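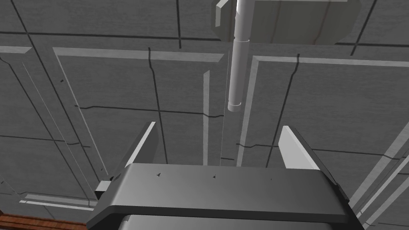
A gripper and a slender gray rod, rendered in the Vasgate simulator. Credit: Nustia

Nustia Completes First Collection of Household Robot Examples

LIANG, Sun 1 January — Nustia announced today that it has completed the first stage of Porulgate, a collection of recorded examples intended to train two-armed robots for ordinary tasks in the home. The collection holds 1787 accepted recordings, all of them made by human operators working in the company's own simulator, Vasgate.

Each recording contains one attempt at one task, from the first movement of the arms to the moment the operator marks the attempt as finished. Camera views, joint positions and gripper commands are stored together on a common clock, along with a written instruction in plain English. Learning systems trained on the collection are given the instruction and the camera views and must predict the movements that the operator made.

"A learning system can only be as careful as the people it learns from," said Jiahui Cheng, Director of Data Programs at Nustia. "We asked our operators to work at the pace they would use in their own homes, and to stop and correct themselves when they needed to. Those corrections have been kept in the recordings."

The work was carried out by a team of eight operators at the company's Liang office. Operators hold a pair of hand controllers and see what the robot's cameras see. Before contributing to the collection, each operator completed a training course and a set of practice tasks, none of which are included in the release. Sessions were limited to two hours, with a break between them, and operators were paid by the hour and not by the number of recordings they finished.

Porulgate covers 14 simulated interiors, among them bedrooms, studies and hallways. Furniture, wall finishes and floor materials differ from one interior to the next, and the starting position of the robot is changed between attempts. Tasks in this first stage include picking up small objects, moving items from one surface to another, and passing an object from one gripper to the other.

Every attempt was reviewed by a second member of the team before it was accepted. Reviewers checked that the written instruction matched the task performed, that the views from all cameras were complete, and that no object had passed through another because of an error in the simulation. A further 300 attempts did not pass review. They will be published in a separate folder, each with a note giving the reason it was set aside, for use by groups that study failure and recovery.

"We had a long discussion about whether to release the rejected attempts," Cheng said. "Several of our research partners asked for them. A dropped object is useful information when it is labeled as one."

The views supplied with each recording fall into two groups. Wrist cameras follow the grippers closely and show the fingers and whatever lies near them. A body camera takes in both arms and the room beyond, so that a system can learn where to move before it learns how to grasp.
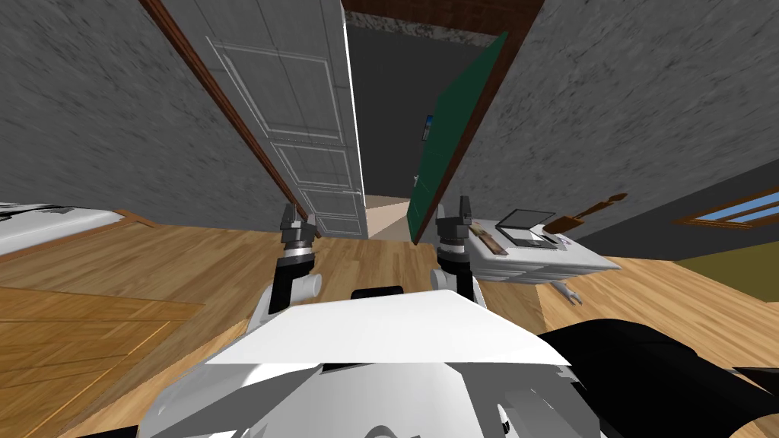
Why were the examples gathered in simulation and not on physical robots?
Simulation allows the same starting arrangement to be restored exactly, so that several operators can attempt an identical task and their methods can be compared. It also removes the risk of damage to equipment while new operators are being trained. Nustia plans to test systems trained on Porulgate on physical robots in a later stage.

Access and terms

Porulgate will be offered to universities and nonprofit laboratories without charge under a research license. Commercial users may apply for an evaluation copy. Applicants will be asked to describe their intended use and to name one person responsible for storage of the files. The operators' names are not included in the collection, and no audio was recorded.

A second stage is scheduled to begin in July. It will add longer tasks made up of several steps, including tasks in which a door must be opened before an object can be reached. The company will also publish the instructions given to operators, so that outside groups can record examples of their own in the same form.

About Nustia

Nustia develops software and training data for robots that work in homes and small offices. The company maintains the Vasgate simulator and is based in Liang.

Media inquiries and requests for additional images should be sent to the Nustia press office. Interviews with Jiahui Cheng are available by appointment.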